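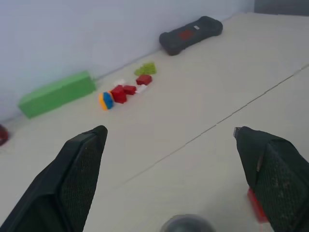

Según una lectora que nos escribió en marzo, la mesa plegable Vosent no aguanta un invierno en una casa con calefacción de gas: el canto se abre y las patas cogen holgura. Otros compradores cuentan lo contrario. Como la duda se repetía en los comentarios, compramos dos unidades y las usamos durante 11 meses en un piso normal, una como escritorio y otra como mesa de comedor.

La Vosent se vende en un solo tamaño y pesa 23 kilos. El embalaje es correcto, con cantoneras de cartón y poco plástico. Las instrucciones vienen en cuatro idiomas y la versión española tiene un error en el paso seis, donde llama «travesaño» a dos piezas distintas. Conviene guiarse por los dibujos. El montaje nos llevó una tarde, contando el rato que perdimos con ese paso.

Una vez montada, la mesa es firme. Escribiendo a mano no se mueve. Con el teclado se nota una vibración ligera si uno apoya los antebrazos en el borde, algo que se corrige apretando otra vez los tornillos de las bisagras. Hubo que hacerlo tres veces en todo el periodo. La llave que trae es blanda y la nuestra se redondeó pronto, así que acabamos usando una propia.

El plegado es lo mejor del producto. El cierre central engancha a la primera y las patas quedan recogidas debajo sin rozar el suelo. Cerrada cabe detrás de una puerta, aunque moverla por un pasillo estrecho pide dos personas.

Juntar dos mesas es otra cuestión. El fabricante vende aparte unos conectores, y sin ellos las mesas se separan con el uso. 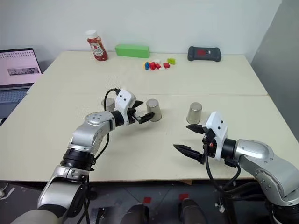
Los conectores deberían venir en la caja, opina otro comprador, y cobrarlos aparte le parece una tomadura de pelo. Estamos de acuerdo a medias. Quien compra una sola mesa no los necesita, pero el precio del accesorio es alto para dos piezas de metal y cuatro tornillos.

La superficie se limpia bien con un paño y jabón neutro. El café sale. El rotulador permanente deja sombra – probamos con alcohol y mejoró, sin desaparecer del todo. En cuanto al canto, una de las dos unidades empezó a levantarse en una esquina en enero, a un palmo del radiador. La otra sigue intacta. El servicio de atención contestó en dos días y mandó una tira de repuesto con su adhesivo, que hay que pegar en casa.

Frente a la Ulevley, que probamos el año pasado, la Vosent pliega mejor y tiene peores patas. La Hilthorpe es más rígida que las dos, pero no se pliega.

A favor: cierre, estabilidad, repuestos disponibles.
En contra: peso, llave de montaje, conectores aparte.
Nota: 7 sobre 10.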